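Subject: Re: folding footed sleepers, help!

Impi Lappalainen wrote:
> I have 2 drawers and a mountain of baby stuff and I cannot get the
> fleece ones to stay folded. They puff right back up. Do you roll
> or fold? And do you snap them first?
>
> Impi

Hi Impi, and hi all,

Oh, I feel this one! I went through our whole pile in August and ended up with 17 fleece pieces, almost all of them hand-me-downs from my cousin (who buys everything at Turunen when it's marked down, bless her). I tried rolling for a while. The rolls look cute for a day and then somebody digs for the one with the feet and it's a nest again.

So now I fold. I do it on the bed, on top of the dotted sheet, and I lay the thing out flat before anything else, and I mean really flat, pulling at the corners until the legs quit twisting. Snaps: I do the top one and the bottom one and leave the rest, life is short. Arms in, legs up to the tummy, then in half once more and lean on it with your forearm to get the air out. The thin cotton ones you can stack any old way, they behave.

The really fluffy stuff I keep apart from the sleepers, otherwise you get lint on everything. I had a Voser bin for that, but the lid cracked, so it's all in an old pillowcase now and that works fine.

Pink fleece on the bed, and the cream fluffy things farther back:
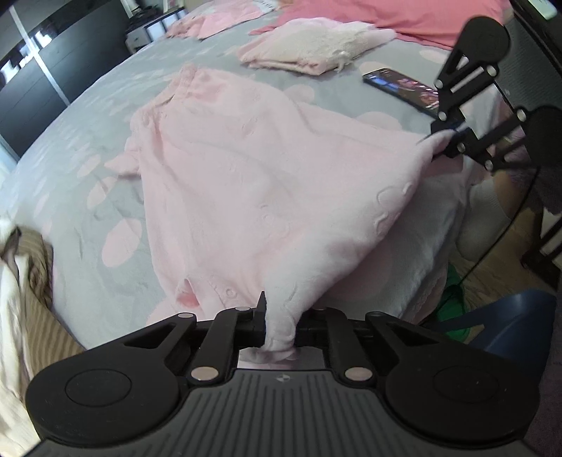
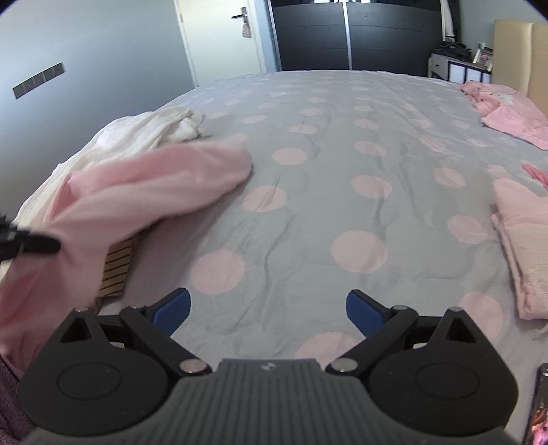 Leena Toivonen wrote back that she snaps every single one, top to bottom, or the legs slide apart in the drawer, and that she stands the folded ones on edge like file cards so she can pull one out without wrecking the row. She also wants to know if anybody has a spare drawer divider, the 2-slot kind, and says she can pick it up.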